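Notebook, radio bench
Wednesday, December 9, 2020

Subject: dropouts on the Hikuro headset pair, third round

Carrying on from the last entry. Two headsets (call them H1 and H2), same firmware, same base unit, paired fresh this morning after a full reset on both sides. Complaint from the Kirnotdale office is still the same: audio goes choppy for a second or two, recovers, goes choppy again. No full disconnects. They see it mostly in the open-plan area and hardly at all in the meeting rooms.

Setup
Base on the shelf at the end of the bench, headset on the foam head at four distances: 1, 3, 6 and 10 m. Line of sight for the first three. The 10 m position is around the corner in the corridor, so one plasterboard wall and one metal door frame in the path. Wi-Fi access point left on, channel 6, with a laptop pulling a large file over it to keep the band busy. Studia logger on the base side, recording retransmits and signal level once per second. Test audio is the spoken-word file, not the music one, as gaps are easier to hear in speech.

Each run is 1,000 seconds. Shorter runs gave different answers on Monday depending on when I hit start, so no more short runs.

Run A, H1, 1 m, Wi-Fi idle
Clean. A handful of retransmits, nothing audible.

Run B, H1, 6 m, Wi-Fi idle
52 retransmits over the run, spread evenly. Nothing audible.

Run C, H1, 6 m, Wi-Fi loaded
188 retransmits. Two audible gaps, both short. Signal level the same as run B to within a dB, so this is interference and has nothing to do with range.

Run D, H1, 10 m, Wi-Fi loaded
709 retransmits. Choppy for most of the second half. Matches what the office describes closely enough that I am calling it reproduced.

H2 gave the same pattern at 6 m. Did not repeat the 10 m run with it, the corridor was in use.

Adaptive hopping
The base is supposed to watch for busy channels and drop them from the hop list. The logger can show the channel map but you have to turn it on under the second menu, and it resets to off after every power cycle. Lost run C the first time that way (the numbers above are from the repeat).

With the map on: in run C the base marks the channels under the access point as bad fairly quickly and leaves them out, as it should. When the load stops it puts them back one group at a time. Fine. In run D it does something odd. It drops the channels, then brings all of them back at once, then drops them again. Each time they come back there is a burst of retransmits, and that burst lines up with the choppy audio.

Two possible reasons:
1. The base re-tests the bad channels on a fixed timer and is too quick to trust a quiet moment.
2. At low signal level the channel reports coming back from the headset get lost, and the base falls back to the full map when it has not heard one for a while.

I lean toward the second. The trouble goes away at 6 m with the same Wi-Fi load, and a plain timer would not care about distance. Check by holding the headset at 6 m and putting an attenuator in the base antenna lead. If the map starts flapping with the attenuator in, it is the lost reports.

Do not use the old attenuator with the loose collar. It changes value when you touch the cable.

Antenna
Swapped the base antenna for the Tyagi one from the spares drawer and repeated the 10 m position for a short look only. Signal level came up a little and the gaps were fewer. Not logging this as a result, the run was too short and the door was open for part of it. It needs a full run with the door shut.

Turning the stock antenna from vertical to flat cost more than I expected at 10 m. Worth asking Kirnotdale how their bases are standing. In the photos they sent last week at least one was lying on its side behind a monitor, against a metal partition, which is about the worst place for it.

Codec setting
Office units are on the wideband profile. Wideband uses a larger share of the air time, so there is less room for retransmits before a packet is too late to play. Put H1 on narrowband for a quick listen at 10 m: gaps still there but shorter. Sound is noticeably duller and I doubt they will accept it as a fix. Possibly useful as a stopgap for the desks farthest from the base.

Battery
H1 went from full to the second bar over the whole day. H2 similar. No sign that the heavy retransmit runs drain it much faster, but the bar display is too coarse to say. Leave it.

Notes on the logger
— Clock on the Studia drifts against the laptop. Align on the start tone, not on the time stamps.
— Export as text. The spreadsheet export rounds the signal level to whole dB.
— The file name field cuts off at 12 characters and does not warn you. I overwrote run A once. Names are now just letter and distance.

To do
— Attenuator test at 6 m, both headsets.
— Full run with the Tyagi antenna at 10 m, door shut.
— H2 at 10 m, stock antenna, early before the corridor gets busy.
— Ask Kirnotdale which Wi-Fi channels their access points use. If they are on 1, 6 and 11 all at full power, the hop list will be thin even when everything works as designed.
— Ask also whether they can move the heavy users to 5 GHz. Most of the laptops there should support it.
— Look in the base release notes for anything on channel map timeout. The version on these is two behind the current one. Do not update either base until the attenuator test is done, or the before and after will not compare.

Bench left powered, access point load switched off. H1 and H2 are on the charger, stock antenna back on the base. Run files are in the shared folder under headset dropouts, and the map captures are in the same place with an M in front of the letter.

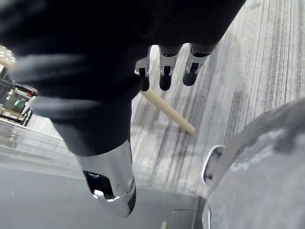

The map capture for run B is missing, as the option was off at that point. It can be repeated with the attenuator test, same distance and same position on the bench.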